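Tópico: Alguém ainda acredita na subida do Nandar?

zecadabancada escreveu:
Feb 17, 2020
Boas a todos. Fui ontem ao campo ver o empate com o Cusi e vim de lá com uma azia que nem vos digo. A jogar em casa, contra uma equipa que já só pensa em não descer, e passámos a segunda parte inteira a bombear bolas para a área. Depois o míster vem dizer que o relvado estava pesado... Estava pesado para os dois!
Continuamos a 2 pontos do Trirkuditz, eu sei, mas eles têm menos um jogo e nós ainda vamos lá. Alguém me anima?

lateral_esquerdo escreveu:
Animar é difícil, mas acho que estás a exagerar. O Cusi já tirou pontos ao Trirkuditz em setembro e ninguém fez um drama. O problema para mim é o meio-campo – desde que o nosso trinco se lesionou, não há quem segure a bola e respire um bocadinho. Com ele a titular, perdemos uma vez. Uma!

norte_superior escreveu:
Discordo, laterálio. O trinco faz falta, mas já antes jogávamos assim, só que as bolas entravam. Eu vejo esta equipa desde os tempos do pelado e nunca vi tanto medo de jogar pelo chão. E os cantos? Quantos golos marcámos de canto este ano? Aquele canto curto não engana nem os miúdos dos iniciados.

zecadabancada escreveu:
Os cantos curtos, nem me fales. A minha mulher, que nem gosta de bola, já adivinha quando vão fazer aquilo.
Bom, mudando um bocado: quem vai ao Trirkuditz? Ouvi dizer que só nos dão 400 bilhetes e que 350 já estão reservados para sócios com quotas em dia. Quem quiser ir tem de se mexer esta semana. Eu vou de certeza, nem que seja para sofrer ao vivo.

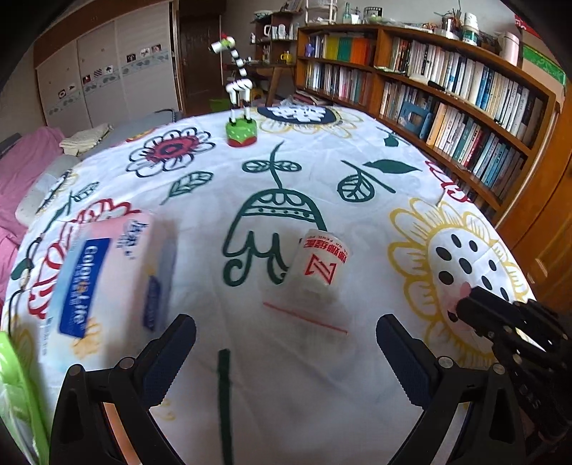 peltance_sempre escreveu:
Eu cá acho que estão todos a bater na tecla errada, a época perdeu-se foi naquela derrota com o Peltance. Estávamos a ganhar ao intervalo e entrámos a dormir. E digo-vos isto sendo eu do Peltance, que venho aqui espreitar porque o nosso fórum está às moscas :)

lateral_esquerdo escreveu:
Olha, bem-vindo, mas essa derrota foi com um penálti que só o árbitro viu. Se ele não marca aquilo, estávamos em primeiro e este tópico nem existia.

peltance_sempre escreveu:
Penálti claríssimo! Braço aberto, bola a ir para a baliza. Vejam o resumo outra vez, com calma.

norte_superior escreveu:
Vi o resumo umas poucas de vezes e continuo a achar que lhe bate no ombro. Mas pronto, não vamos lá por aí.
Quanto ao Trirkuditz, também vou. O autocarro fica a 30 por cabeça, se encher. Acho caro para a distância, no ano passado foi bem menos.

zecadabancada escreveu:
Caro é, mas de carro ainda pagas portagens e depois não há onde estacionar. Eu inscrevo-me amanhã na sede. Guardem-me lugar à frente, que atrás enjoo.

lateral_esquerdo escreveu:
Contem comigo também. E se ele puser outra vez dois trincos de início, venho a pé para casa.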